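Moving house with your messages: a chat with the Zoubi support desk

We caught up with someone from the support desk at Zoubi, the group messaging app, to talk about the thing everybody writes in about. Getting your old chats out. Quick notes from a long phone call, tidied up a bit.

First question, obviously. Why is it so hard to find the export button?

"It moved," she says. "It used to be under Account and now it's under Privacy, then Your Data, then right at the bottom. People scroll past it. I scrolled past it myself the first week."

So, Privacy, Your Data, bottom of the page. Tap it, pick the groups you want, wait for the email. The link in the email works for 3 days and then you have to ask again. Most of the complaints she gets are from people who left it sitting in the inbox over a long weekend.

Does it take everything? No. Text, yes. Voice notes, yes, but as seperate files with names that mean nothing to anyone. Stickers, no. "Stickers are the one people get upset about," she says. "I didn't expect that when I took the job. Somebody wrote me four pages about stickers."

And deleted messages? Gone. If the other person deleted it, also gone from your copy. She gets asked this a lot by people who are falling out with each other and she would rather not be in the middle of it.

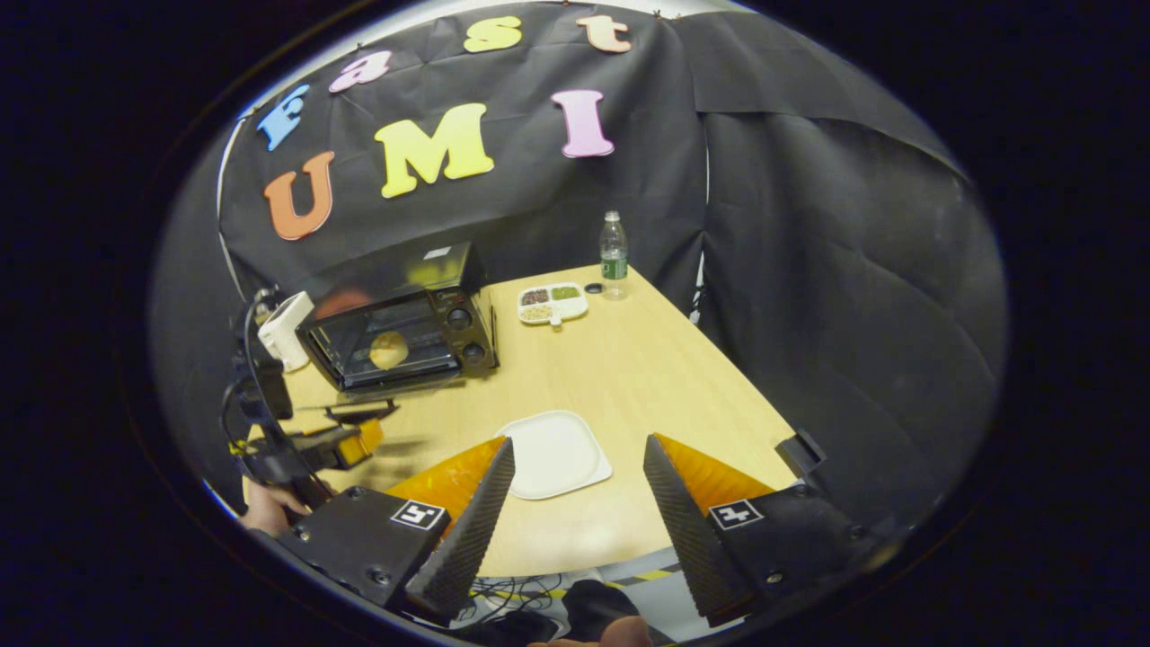 BRISTOL, November 16, 2023

We rang back later to ask about the other apps, as more than half of our reader emails were about switching between them.

Going from Zoubi to Pristetti is the easy one. Pristetti reads the Zoubi file as it is, you open it from the sign-up page and leave the phone plugged in. She has done it with her own family group, 6 people, and it took most of an evening. "Don't lock the screen. It says you can lock the screen. Don't."

Fitamura is a different story. It will only take 20 groups in one go and it doesn't tell you which ones it dropped. Her advice is to do it in batches and write down the names on a bit of paper as you go.

"Old-fashioned, but I've not had anybody come back to me after doing it that way."

What about photos in the chats? They come over but the dates can go funny. Everything ends up stamped with the day you moved it. There's a fix promised for January, she wouldn't say more than that, and she did sound a bit tired of being asked.

We also asked about Stostik, where you can't export at all at the moment unless you're the one who set up the group. Not her company so she was careful. "You'd have to ask them. What I tell people is, find out who started the group, and ask nicely." If that person has left, the group belongs to whoever joined next, and they often have no idea. Check under Group Info, the name with the star.

Last one, should you delete the old account once it's all moved?

"Give it a month. Log out, leave it alone. I've had people delete it the same night and then remeber there was a group they forgot, the allotment or the school run or something, and there is nothing I can do for them at that point."

And turn off notifications first or both apps will ping you all night.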